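Student project report
The Guillot House: from family home to small hotel
Hiu-tung Shek
6/6/23

1. Background

The Guillot House stands on the upper road of Malamberg, next to the old water tower. It was built for a doctor, and for many years the front room was used as his surgery. After his death the house passed to his niece, who rented the upper floor to music teachers and kept the garden in good order. She sold it to the Broretti family, and they opened it as a hotel with 14 beds after long repairs.

My project studies what was kept of the old house and what was changed. I visited it in March and stayed two nights. I measured the ground floor with a tape and a laser meter, and I compared my plan with the drawings which the owners kindly lent me.

2. The plan

The ground floor has an area of 766 square metres, including the covered terrace. The outer walls are of local stone and the inner walls are of brick. The doctor's entrance on the north side is still in use, but now it leads to the reception desk. The main staircase was moved by 3 metres in order to make space for a lift. In my opinion this is the most serious change, because the landing window no longer lights the stairs.

The new wing was designed by the office Prasico. It has a flat roof and is lower than the old eaves, so from the road it can hardly be noticed.

3. Interior and furniture

The owners wanted simple furniture which does not compete with the carved doors. Most pieces combine pale wood and dark metal, and the same idea is repeated in small objects. 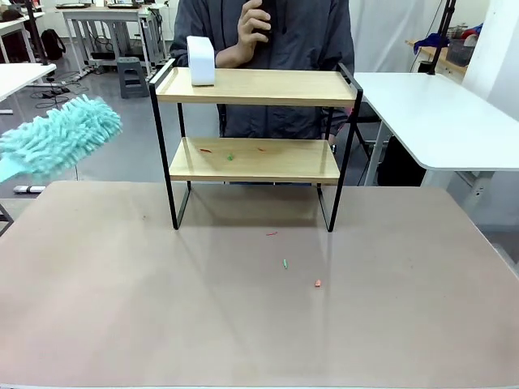 Fig. 1. Two-tier shelf, light wood boards in thin black metal side frames.

The floor tiles of the hall are original. The restorers lifted 1,000 of them, cleaned them by hand and laid them again in the same pattern. In the dining room 100 tiles were too damaged and were replaced with new ones of a slightly warmer red. I find this difference acceptable, although one guest told me that she did not like it.

4. Remarks

The drawings of the cellar were missing, therefore I could not check its walls. The heights of the attic are taken from the drawings of Prasico and not from my own measuring. A section through the staircase, before and after the change, is still to be drawn at scale 1:50.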